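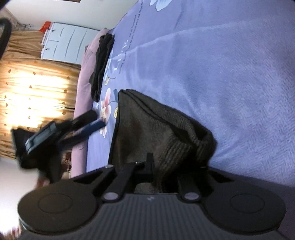

Sweater pilled after 2 wears, return it or shave it?

tririk_knits
Bought a brown one at the Rashti outlet in Greltbridge. Wore it twice. Underarms already fuzzy. Tag says wool blend but doesnt say how much of what. Keep or send back?

mossyheel
Send it back. Two wears is nothing.

Trenent8
Disagree. New knits shed the loose stuff first. Shave it once, wash cold inside out, see how it does. Mine quit pilling by October.

mossyheel
Or it just gets thinner every time you shave it. Seen that too. Cheap short fibers, theyre going to keep coming up.

lowgauge
Depends on the yarn — if it feels really soft and fluffy in the store, it'll pill. Tight and a little scratchy lasts longer. Also dont hang it. Fold.

tririk_knits
It was very soft, so ugh. Store takes returns til Monday but only unworn??

Trenent8
Then you're shaving it. Go light, keep it flat, dont stretch the fabric while you do it.

mossyheel
Id still ask. Worst they say is no.

tririk_knits
Ok calling at lunch. Anybody use a sweater stone instead of the electric kind?

lowgauge
Stone's ok on thick stuff. Too rough for a fine knit imo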